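orkport-shoe-cell / README

Setup and upkeep notes for the shoe rack cell, Janberg site. Read before you power anything. If something here disagrees with the label on the cabinet, go with the cabinet and fix this file.

Status: running. Left arm fine. Right arm fine after recalibration in December, see Repairs.

What is in this folder
episodes/ 188 recorded runs, one subfolder each
calib/ joint offsets, both arms, plus camera to base
calib/old/ do not load these
logs/ controller logs, trimmed
check_hand.py finger open/close test
home.py sends both arms to home, slow

Of the 188 runs, 134 are marked good. The rest are kept on purpose, mostly early stops and dropped shoes, filter on the status field if you dont want them.

Startup
1. Cables first. Walk around the cell and look at the floor. Anything under a rack leg or near where the elbow swings, move it.
2. Main switch on. Wait for both controllers to show ready, 80 seconds or so the manual says but go by the light.
3. E-stop in, then out. Yes every morning.
4. home.py, one hand on the stop.
5. check_hand.py on left, then right. All fingers should open flat, thumb out to the side. A finger that lags by more than a knuckle = stop, see Repairs.
6. Load calib/current. Not calib/latest, that is a leftover name, will delete.

Rack placement
Rack goes back against the wall, all the way. No gap. Most of the bad grasps in the first batch were the rack creeping out a centimeter or two after a hard push on the top board. Shoes go toes out. Top shelf gets single slides with space between, lower shelf gets pairs. Keep bare wood between the pairs or the fingers catch the neighbor strap.

Reach check
Do this after any move of the rack or the base. Jog the left arm up to the top shelf, hand open, and hold the thumb just over the front lip. Look from the head camera and from the side. Forearm has to clear the black metal rails. If it looks tight in the head view, walk over and check with your eyes, depth is hard to judge there. 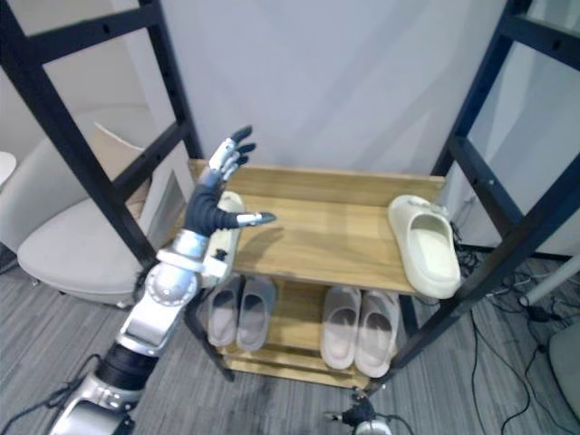

Cáceres wrote back on the first version of this file that the reach check should be done with the wrist turned both ways, because theirs passed palm down and then hit the rail on the first palm-in approach. Added. So: both wrist directions, slow, then save the pose as reach_ok.

Repairs
Wrist sleeve: comes off from the hand end. Dont pull from the forearm, it tears at the seam. Spare in the drawer marked Wakico.

Slow finger: usually tension. Run check_hand.py with --slow, note which one, back the screw off a quarter turn, run again. Still slow, swap the finger module, dont keep turning.

Right arm offset: showed up as shoes being grabbed a bit low. Was joint 2. Re-zeroed and ran 24 test grasps, all landed. New values are in calib/current. Runs 1 to 54 use the old values so dont mix them without reading the calib_id field.

Elbow cap: the round one. Snug by hand, no tool. It was overtightened once and we had to drill it.

Weekly
Wipe fingertips, damp cloth, no alcohol.
Check screws on the metal frames, they work loose at the bottom.
Look at cable jackets near the base, esp. where they lie on carpet.
Vacuum. Carpet fuzz gets in the connectors.
Back up logs/ and empty it.

Known issues
- home.py doesnt check if the hand is holding something. It will carry a shoe home with it.
- Light colored slides against the white wall lose their edges when the overheads are off. Leave the lights on.
- calib_id missing in a few early runs, treat as old.
- Timestamps are controller time, not wall time. Drift is small but its there.

TODO
wiring diagram for the cabinet
photo of the correct plug order
rename calib/latest or kill it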